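Diacetyl in beer

Diacetyl (2,3-butanedione) is a small organic compound made as a side effect of fermentation. In beer it gives a flavor most often compared to butter, butterscotch or movie popcorn, and at higher levels it leaves a slick feeling on the tongue. It is one of two vicinal diketones found in beer. The other, 2,3-pentanedione, tastes more like honey and has a much higher flavor threshold, so most brewery testing is concerned with diacetyl.

Formation

Yeast does not make diacetyl directly. While building the amino acid valine, the cell produces alpha-acetolactate, and part of it leaks through the cell wall into the beer. Outside the cell it breaks down slowly to diacetyl by a chemical reaction that needs no enzyme. This step is faster at higher temperature and lower pH, and it limits the speed of the whole process.

The amount of alpha-acetolactate released depends on the yeast strain, the growth rate and the supply of valine in the wort. Wort low in free amino nitrogen, such as wort made with a large share of sugar or unmalted grain, tends to give more. Fast early growth at warm temperatures has the same effect.

Removal

Near the end of fermentation the yeast takes diacetyl back up and reduces it to acetoin and then to 2,3-butanediol. Neither has much flavor at the levels found in beer. Removal requires live yeast in suspension. Beer that is chilled, fined or filtered too early may keep both diacetyl and its precursor, and the precursor can turn into diacetyl later in the package. A beer that tastes clean on leaving the tank can therefore taste of butter some weeks afterward.

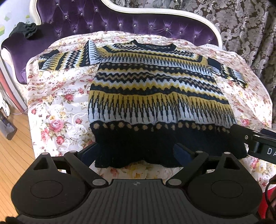
Lager brewers commonly use a diacetyl rest, in which the beer is allowed to warm by a few degrees when most of the sugar has been used up. The rest is held until a test shows that the precursor is gone. Ale fermentations are usually warm enough to need only extra time on the yeast. Other methods include krausening, which is the addition of actively fermenting wort, and the use of the enzyme alpha-acetolactate decarboxylase. The enzyme converts the precursor straight to acetoin, bypassing diacetyl.

Bacterial sources

Species of Pediococcus and Lactobacillus also produce diacetyl. In draft systems the usual cause is a dirty line or faucet. Bacterial diacetyl is often joined by sourness or haze, and a rest will not correct the source. The normal treatment is cleaning of the line and replacement of worn seals.

Testing

The forced test needs no special equipment. Two samples are drawn from the tank into covered glasses. One is held in a hot water bath for 30 minutes and then cooled to match the other, and both are smelled. Butter in the heated sample alone means that precursor is still present. Butter in both means that free diacetyl is present as well. If neither sample smells of it, the beer may be chilled.

Laboratories use gas chromatography or a color reaction following distillation. Tasters differ widely in sensitivity, and some cannot detect the compound at all, so panels are screened before use.

Acceptance by style

Low levels are tolerated in some British ales and Czech pale lagers. In most other lagers any detectable amount is treated as a fault. The Sarnberg cellar beers are an exception: the Sowa brewery ferments in open 400 liter vats and cools after 3 days without a rest, and a faint butter note is regarded as part of the local style.

See also: Acetaldehyde; Dimethyl sulfide; Krausening; Lagering

Last edited 20/08/2024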